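工場火災の映像は、なぜあれほど早く「専門家の見解」とセットで流れるのだろう。

Bruvovenの化学品倉庫で爆発が起きた夜、炎がまだ上がっているうちから、テレビには原因を語る人が並んでいた。静電気、不適切な保管、老朽化した配管。どれもありそうな話だが、現場に入った人間は一人もいなかった。翌朝には運営会社のDarelが「安全基準は満たしていた」と発表し、その文言がほぼそのまま見出しになった。

私はこの「基準は満たしていた」という言い方を信用していない。嘘だと言いたいわけではない。おそらく本当に満たしていたのだろう。だとすれば疑うべきは基準のほうだ。

倉庫から最も近い住宅までは70メートルだったという。基準を決めたときに誰がその距離で眠れると考えたのか、記者会見で尋ねた記者は見当たらなかった。質問は死傷者の数と株価への影響に集まり、数字が更新されるたびに速報が出た。4日もすると更新する数字がなくなり、報道も止まった。

近くで修理業を営むLautaro Barrientos氏は、事故の前から異臭を3度役所に届け出ていたと話す。返ってきたのは受付番号の入った葉書が2枚。3度目には返事すらなかったそうだ。葉書は今も作業場の引き出しにあるという。 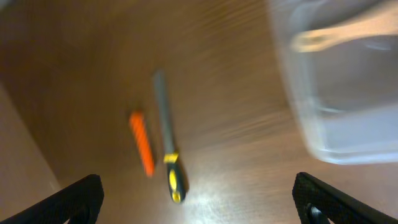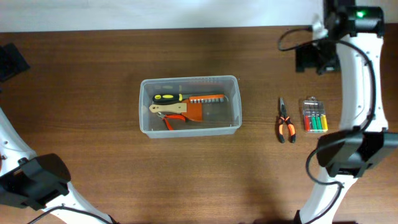
木の台の上のやすりと、透明なケースに入ったドライバーなどの手工具

役所側の説明はこうだ。届け出は担当部署に「適切に共有された」。共有されて、それで誰が何をしたのか。担当のDelia Leiva氏に文書で問い合わせたところ、調査中につき回答できないとのことだった。調査が終われば、今度は調査結果を見てくれと言われるのだろう。

6月には再発防止策の中間案が出るらしい。私はあまり期待していない。監視カメラの増設、研修の強化、連絡体制の見直し。以前Kallbyで起きたタンク火災のあとにも、同じような項目が並んだ。カメラは確かに増えた。だが住民の届け出をどう扱うかについては、一行も書かれていなかった。

企業を叩けば済むという論調にも乗れない。社長が頭を下げる映像は見る側をいくらか満足させるが、倉庫と寝室の距離は縮みも伸びもしない。距離を決めているのは条例で、その条例は議会で変えられる。議事録を読むと、前回の改正の審議に反対討論はなかった。傍聴席に何人いたのかは記録がない。

中間案が出たら、私は届け出の扱いの項目だけを先に探すつもりだ。なければ、Barrientos氏の葉書の番号を添えて、もう一度役所に問い合わせる。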